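Plasotis data notes, February

Small-appliance handling: where the recordings stand

The household set now holds 330 accepted episodes of people working on kitchen machines by hand. All of them are recorded from head height, looking down at the work, with both arms left free. The aim is to give the Momevik policy enough examples of two-handed contact with bulky, shiny objects that it stops treating every appliance as a box with a flat lid.

Cleaning and inspection tasks were added to the schedule this month. Operators get a short task card and no script. The card names the object and the end state, and the order of the steps is up to the person. Hand tools and crumpled paper stay on the work surface during a take. Clearing them between takes made the first batch too uniform, and the model learned to expect a bare cloth.
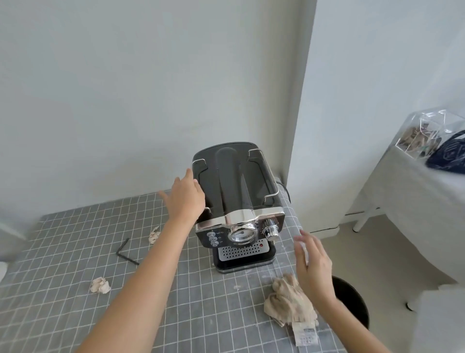
Labeling is done in two passes. The first marks contact: which hand is touching, from which video frame to which, and on what part of the object. The second assigns a short verb phrase to each segment. Reaching and hovering get their own label, "approach," and are no longer folded into the contact that may follow. Under the old scheme, 62 episodes had contact starting too early by almost a second, and those have been sent back to Lemieux for relabeling.

Chrome and gloss black remain the hard cases. The Vader depth filter drops points on curved metal trim, so hand position near a rail or rim is estimated from color alone. Annotators should flag these segments as low confidence and leave the estimate as it is – manual correction introduced more drift than it removed.

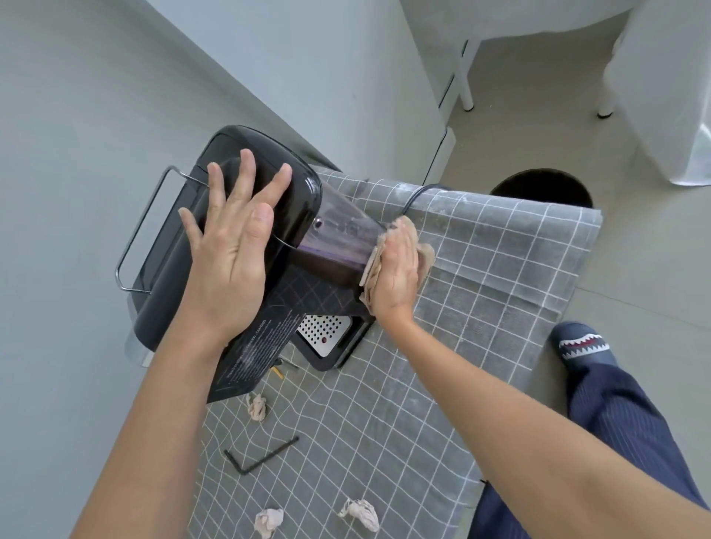
Object pose is the other open item. An appliance lying on its back shares very few visible features with the same appliance upright, and the tracker often assigns it a new identity. Until that is fixed, each change of pose starts a new segment with the object ID carried over by hand. Stabilizing contact, with one palm pressed flat while the other hand works, is labeled "hold" even when the fingers do not close.

Eight episodes were rejected for missing audio sync. The next export uses format version 2, and older loaders will not read it.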